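Bag packing notes, bench 2
Sep 28, 2020

Second go at the packing order for the Skevberg day bag. Alper wants one order everybody follows. I am still not convinced there is one, but I said I would try it properly before complaining.
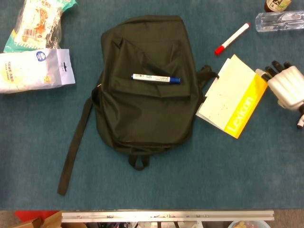

Lộc's order goes flat things first, then bottles, then small stuff in the front pocket. He says it saves time. Saves time compared with what? The only figures we have are from March: 493 seconds for the whole run in his order and 297 in Thư Lò's, one run each, different people, and I suspect different contents. I wouldn't buy a kettle on that evidence. Please stop quoting the 297 in meetings.

The bag itself. Thin nylon, no stiffness in it at all. Laid down empty it sags and bunches along the lower body, and the top panel goes into folds. Khang says a limp bag is easier because it gives. My feeling is that it gives exactly when you want it to stay open. With one hand holding the mouth you have one hand left to pack with, and every order on the list quietly assumes two.

Straps. The instruction sheet says "lay bag flat, straps clear" and that is all it says. Clear of what? The long left one wanders off down the carpet on its own, fine. The end on the right has got itself partly under the booklet, so picking up the booklet first means shifting the strap as well. I'd write in "both straps to the left" and see if anyone notices a difference. Kha Vi thinks they should be tucked behind the bag. That means lifting it, and we're back to a bag that slumps.

Booklet. The pale green one. Left open, the pages fan, and I can't see it going in tidily like that. Should be closed before anything else happens. Not on the sheet either.

Markers. Blue cap was across the front pocket, red cap up to the right beside the water bottle. Two caps, two places, and the sheet only says "markers". I would rather have them in the pocket together. Lộc's objection is that they slide to the bottom and you have to fish for them. Possible. The pocket flap puckers and I don't trust it to lie shut over two pens, but that's a guess until we've carried it up the stairs.

Bottles. The clear plastic one lies on its side and I'd put it in lengthways against the back. The brown glass one I would leave out altogether. Benavides' list has it as "optional", meaning somebody couldn't decide. Glass in a bag with no padding, next to a booklet people want to read afterwards? No.

The teal carpet on the table top was Thư's idea, to stop things rolling. I grumbled about it. I'll allow that it's nicer to work on than the bare top, though I haven't seen any proof that it does what she claims.

To do:
Agree the contents BEFORE timing anything again. Written down, same for everyone.
Try booklet first against bottle first, 4 runs each per person, no coaching.
Ask Alper where the 40 second target comes from. Nomari's sheet has it with no source.
Find out if the loop at the bottom end will hold a loaded bag upside down. Khang swears by emptying it that way. I'd like to see it done over a cushion.

Khang to bring the stopwatch back from Brindanside.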